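Looking After Knitwear: notes for session 4
Evening course in clothes care and mending, Felley Adult Learning

Right, so last time was all buttons and hems, and I promised you jumpers, so jumpers it is. I've typed this up because half of you were scribbling so fast that you missed the bit where I held things up. Keep it with the Rilach stain sheet from session 2, as I'll be referring back to it.

What a knit is, very briefly

Woven cloth (your shirts, your jeans, your tea towels) is threads going over and under each other. A knit is one long yarn pulled through itself in loops, row after row. Most bought jumpers are what knitters call stockinette, or stocking stitch if you learned from a British pattern book. The front shows little columns of V shapes and the back shows bumps. If you want to see it properly, stretch a bit of the fabric sideways over your fist and look at it under a lamp.

Loops give, and that's lovely when you're wearing the thing and a nuisance the rest of the time! A loop that's been pulled has borrowed its yarn from its neighbours. When you see a snag with a tight, puckered line running either side of it, that line is where the yarn came from, and it's where you need to ease it back to. We'll practise that with a blunt needle.

The cuffs, hem and neckband are nearly always ribbing, which is made to spring back. It's also the part that takes the most punishment. Cuffs get pushed up to the elbow, dipped in the washing-up, rubbed along desks. So whenever you're judging the state of a jumper, start at the cuffs and hem and work inwards. I bought a cardigan in January on the strength of a very nice front and found both cuffs had gone as limp as lettuce. My own fault, I teach this.

Pilling

Those little bobbles. They come from short fibres working their way out of the yarn and rolling themselves up wherever there's rubbing: under the arms, down the sides, where a bag strap sits. Soft yarns do it more than hard ones, I'm afraid, and an expensive jumper can bobble just as merrily as a cheap one.

You've got a few ways to deal with it. The battery shavers are quick, but lay the jumper on a table and keep the fabric flat under the blade -- a fold will get nicked before you've noticed. The comb sort is slower and kinder. I use the comb for anything fine and the shaver for thick school-jumper sort of stuff. Don't pull bobbles off with your fingers while you're watching telly. I know it's satisfying. You're dragging more fibre out each time and making the next lot.

Dark colours show everything, of course. Navy and black pick up pale fluff from towels, cushions, the cat, the lot. A lint roller is fine for a quick once-over before you go out, but go gently over any area that's already fuzzy.

Washing

Read the label. If there isn't one, treat it as wool and you won't go far wrong. Turn it inside out, cool water, a small amount of the liquid made for wool, and don't scrub. By hand I give it 8 minutes of soaking with a bit of gentle squeezing and then two rinses. By machine, use the wool programme and a mesh bag, and don't fill the drum.

Then the bit people get wrong: lifting it out. A wet jumper is heavy and all that weight hangs on whichever part you've grabbed. Pick it up by one cuff and you can add a fair bit to that sleeve before it ever gets to the towel. Scoop it up from underneath with both hands, in a lump, as if it were a sleepy toddler. Press the water out against the side of the basin and don't wring. Lay it on a towel, roll the whole thing up like a Swiss roll and lean on it.

Dry it flat, away from the radiator, and pat it into shape while it's damp. I dry mine on an Ayala mesh rack over the bath (other racks exist, that's simply the one I own, and it's been going for 11 years).

Folding and putting away

Never on a hanger, please, unless you like shoulders with points on them. Fold it and keep it on a shelf or in a drawer.

The fold I showed you goes like this. Jumper face down on something flat, a bed or a clear bit of table. Smooth it from the middle outwards with your palms. Bring one side in with its sleeve, then turn the sleeve back so it lies straight down the body. Same on the other side. Hem up to the middle, then once more to the neck, and flip it over. If the sleeves are bulky, check that the cuffs aren't twisted underneath, or you'll get a hard lump that creases everything stacked on top.

The bundle should end up about as wide as your drawer is deep, so adjust your side folds to suit. Mine come out at around 23 centimetres for the Erkison drawers, and I can stand them up in a row and see every colour. Soft ones do flop, so if yours are very fine just stack them flat and keep the piles low.

Before anything goes away for the summer it must be clean. Moths like food and sweat and skin far more than they like plain wool, and a jumper worn once and put away "because it was hardly dirty" is a proper dinner invitation. Shake out each one, look along the seams, then into a lidded box or a zipped bag.

The sofa pile

We had a good laugh about this in class, but it is worth a line or two. Nearly everybody has a spot where the worn-but-not-dirty jumpers live, and it's usually the sofa or the back of a chair. It's fine for an evening! Airing a jumper between wears is good for it, and it means you wash it less. But when you do finally clear the pile, untangle each one before you move it. Find the neckband first, then the hem, pull the sleeves out straight and give the whole thing one soft shake. Grabbing a handful from the middle and tugging is how a cuff gets caught on a zip further down, and then you're back to the blunt needle and the snag exercise.

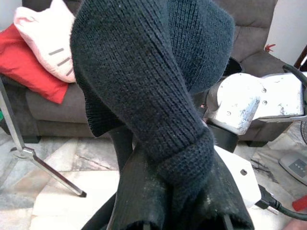

For next time, please bring one knitted thing that needs some attention, a blunt needle (the tapestry kind, size doesn't matter much) and a bit of yarn as near to its colour as you can find. Slightly too dark is better than slightly too light. If you've nothing that needs mending, bring an odd woolly sock and we'll make a hole in it. I'll have spare combs and one shaver to pass round, and the kettle will be on before we start.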